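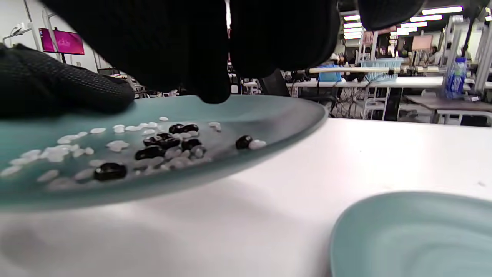
Rice and black beans on a teal plate.

I went to see The Salt Road at the Stirnholm in February and have been meaning to write it up ever since. It's a new musical by the Juhász company, set in a fishing town during a long strike. They did it at Miltness last year as a concert with music stands, and I missed it then, so I came to it without knowing a single song.

The Stirnholm seats 1,582 and was built for opera, so a cast of 10 looks small on it. They have dealt with this by bringing the set well forward and closing off the back of the stage with a high grey wall. For most of the first act it works. The harbour meeting, where the whole company sings in canon and the strikers slowly drown out the owners, was the best thing of the night, and I'd have happily heard it again straight away.

The story follows two sisters. The older one keeps the books for the boat owners and the younger one is married to a striker. You can guess most of what happens from that. The writing is better when the sisters are arguing about small matters, such as who is going to look after their father, than when they make speeches. There are too many speeches after the interval. One of them turns into a song, goes back to being a speech and then becomes the same song again in a higher key.
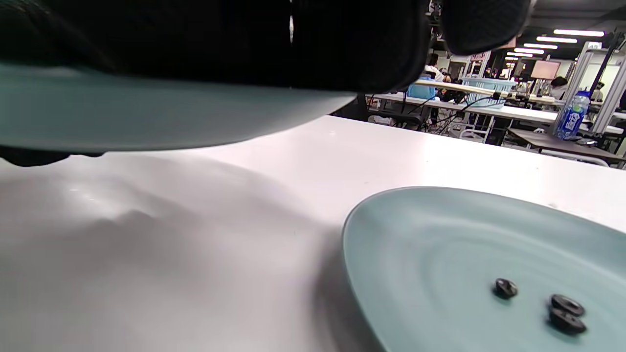
The band is seven players, placed at the side in full view. I was in row F on that side and got a lot of accordion. A friend up in the circle said the balance was fine there and that she could hear every word. If you're booking, I would go for the circle, and the seats are cheaper too.

It runs 2 hours and 30 minutes with the interval. The bar queue was slow and they started the second act with people still finding their seats, which spoiled a quiet opening number for our row. The programme has the full lyrics printed in it, and I read them on the train home. Several were much cleverer than I had noticed while they were being sung.

The tour goes to Sostamholm next, in a far smaller theatre. I think it will suit the show. I'd like to see the father's song done in a room where he doesn't need to push it, and I may go if I can get a ticket for a matinee. The evening ones finish after the last bus.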